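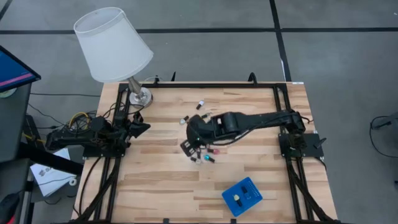
According to a packing supervisor at Tudness, a machine is ready for a chore on the day when people stop watching it. She had put this sentence on paper for us in November, in answer to a long list of questions, and it was the only answer that she underlined. The rest of her letter was less strict. She wrote that her team would accept a slow machine, and also a noisy one, but they would not accept a machine that needs a person standing next to it with one hand free.

Reading time: 9 minutes

Chapter 3
Can it do the dishes yet?

The question in the title is asked often, and it is usually asked with some impatience. Robots weld car bodies and move heavy pallets. Many people therefore expect that a robot should also be able to clear a table, fold a towel or put small bottles on a tray. These chores look easy to us since childhood, and we do them while thinking of other matters. For a machine they remain difficult, and this chapter tries to say how difficult, and in which way.

We must first separate two questions that are often mixed. The first question is whether a machine can do a chore once. The second is whether it can do the chore every time, in a place that was not prepared for it. A short film can answer the first question. The second needs many hours of work and a person who writes down the failures with the same care as the successes.

3.1 What makes a chore hard

Let us take the sorting of small bottles, which is work found in a bathroom, a pharmacy and a packing hall. A bottle that stands upright can be taken from the side by almost any gripper. A bottle that lies down is another matter. It can roll when it is touched. Its cap may be heavier than its body, so that it turns in the fingers. If it is clear, the camera may see the table through it and give a wrong position. If it lies close to a second bottle, the fingers need space that does not exist, and one bottle must be pushed away before the other can be lifted.

A person solves all of this without a plan. We slide a hand under the bottle, we feel that it is slipping, and we close the fingers a little more. Many robot grippers feel very little. They know how far they are open, and sometimes how strongly they press, but they do not know that the surface is starting to move.

Two arms help, although less than a beginner expects. One arm can hold the tray while the other fills it, or one can wait while the other crosses to its side. But each arm is also an obstacle for its neighbor, and it may hide the objects from the camera at the moment when a clear view is most needed.

3.2 A trial in a packing room

The Casado trial is used in several places in this book, so we introduce it with some detail. The task was to pick up small bottles from a table and place them in a tray. The trial included 2,761 attempts. After every 105 attempts the work was stopped, the table was cleaned, and the bottles were put back in a new arrangement.

During the first part of the trial, the machine finished 70 percent of its attempts without help. This number was received in different ways. The engineers from Goltik, who had supplied the control software, considered it a good beginning. The packing team considered it a reason to keep their own hands on the table — if three bottles in every ten need help, a worker has to be present for all ten.

Please notice that both groups were reading the same result correctly. A success rate has a meaning only when we also know what a failure costs. A bottle that stays on the table costs a few seconds. A bottle that falls and breaks may cost the rest of the morning.

3.3 The home is harder than the shop floor

On a shop floor we can change the room to suit the machine. We can fix the table, choose the light and decide which bottles will arrive. In a home we can do almost none of this. The family at Havo, the test apartment which we will visit in Section 3.5, moved the kitchen chairs every day, and they did not think of this as a change.

For this reason the order in which chores will be given to machines is probably not the order in which we would like to give them away. Before you continue, write down the chores that you did yesterday, and mark those where every object was in a known place when you began.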